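Chapter 6
From Camera View to Motion Command

The earlier chapters treated the arm as a set of joints and the camera as a source of pixels. A working system has to join the two. The program must decide which thing on the table matters, work out where it is in the arm's own coordinates, and send a command the joints can carry out. This chapter builds that chain one link at a time. The examples use the Vidmar controller from Chapter 4 and the Parar planning library, both of which should be installed before you begin.

6.1 What the Wrist Camera Knows

A wrist camera moves with the hand. The fingertips therefore keep nearly the same place in every view, changing only when the gripper opens or closes. The program can use this fact. It measures the gap between the tips, finds the middle of the gap, and compares that point with the center of the target. The difference, in pixels, is the alignment error. A small error along the line between the fingers does not mean that both clearances are equal, so the two sides should be checked separately before the close command is sent.
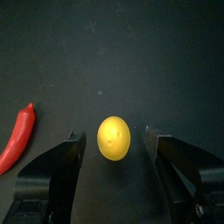 6.2 When the Fingers Hide the Target

Closed fingers cover part of the view. A detector that sees only a sliver of color between them may report a very small object or report none. Either answer is wrong if it is passed straight to the planner. In Vidmar, each detection carries a visible fraction along with its position. When the fraction drops below the limit you set, the tracker stops updating the position and holds the last good estimate.
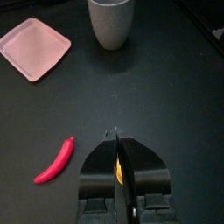 Holding an estimate is safe only for a short time. The default hold in Vidmar is 800 milliseconds. After that the track is marked stale, and the planner must ask for a new view before it makes another move. Students often raise this value to get rid of stale-track warnings. A better first step is to look at the log and find out which part of the motion blocks the camera.

6.3 Adding a Fixed View

A fixed camera does not travel with the arm, so its calibration can be done once and stored. Its weakness is depth. Two objects that overlap in the view may be touching, or one may stand behind the other.
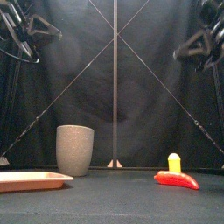

Support relations are handled in Parar by a small graph. Each object is a node, and an edge means "rests on." The yellow cylinder upright on the red toy gives one such edge, while the cup has an edge only to the table. Before planning a move for any object, the planner reads the edges that point to it. If something rests on it, that item is moved first or the request is refused.

6.4 Planning for Two Arms

With two arms, each planned path is also an obstacle for the other. Parar reserves space in time slots. An arm that wants a region must hold the reservation before it enters, and it gives the region back when its fingers have left. Section 6.7 covers what to do when both arms wait for each other.
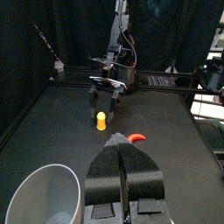
Figure 6.4 Wrist view across the shared table, with the opposite gripper above the yellow object.

The exercises at the end of the chapter use the Dindirine log set, which holds 2951 recorded moves. Of these, 746 contain at least one stale track. Load the set now and confirm that both totals match before you go on to Section 6.5.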